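**Flirelside Takes Its Cup Deposit Program to All 17 Sunuletti Cafes**

Customers at every Sunuletti cafe will be able to borrow a reusable cup with their drink from October, after the company agreed to extend its deposit program with the cup supplier Flirelside. The program has been running at 3 cafes in the Baek area. The other 14 will join in the same month.

A customer who orders a cold drink to go can ask for a Flirelside cup and pay a $2 deposit. The cup can be brought back to any Sunuletti cafe, whether or not it was the one that lent it out, and the deposit is returned in cash or taken off the next order. There is no app to download and no account to open. Customers who would rather keep the cup may do so, and the deposit then counts as the purchase price.

Single-use cups will stay available during the changeover. Sunuletti expects to stop offering them for cold drinks once each location has enough returns coming in to cover a normal day. That point will be different from cafe to cafe, and the company has not set a single date for it.

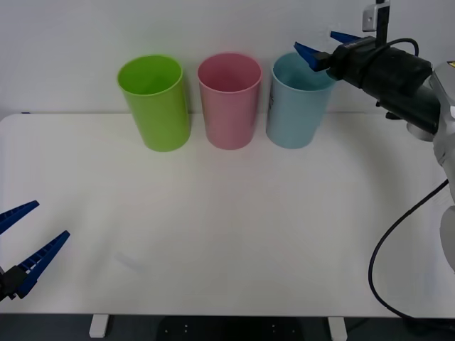 Returned cups will be washed by Flimico, which already handles dishes and glassware for several of the cafes. Staff put used cups in a lidded crate behind the counter, and a van collects the crates before opening time and leaves clean stock in their place. Cups are checked after washing, and any that are cracked or badly scratched are taken out of use. Flirelside supplies the plastic cups in colors that include lime green, soft pink and pale blue, and the color makes no difference to the deposit. A cafe may hand out whichever color is on the shelf.

During the trial in Baek, staff asked for two changes, and both have been made. The first was a deeper crate, so that the lid closes properly on a busy afternoon. The second was a separate key on the register for deposits, which had been rung up by hand and were slow to match at closing.

Flirelside was set up to supply reusable cups to food businesses that do not have the room or equipment to wash large numbers of them. It now works with about 303 counters, most of them coffee shops, juice bars and school cafeterias. The Sunuletti agreement is its largest so far with a single cafe company.

Hot drinks are not part of the program for now. Sunuletti and Flirelside are looking at lidded cups that would suit coffee and tea – a decision on those will follow once all the cafes have been running the cold drink service through a full winter. Customers can still bring their own mugs for hot drinks, as before.

Cafe managers will receive crates, counter signs and a short training sheet before their location starts. Each cafe will begin on a Wednesday, the day most of them take their main deliveries.

**About Sunuletti**

Sunuletti runs 17 neighborhood cafes serving coffee, cold drinks, sandwiches and baked goods. Its bread and pastries are made at the company's own bakery in Baek.

**Media inquiries**

Please contact the Sunuletti press desk. Questions about cup supply or washing can be sent to Flirelside through its main office.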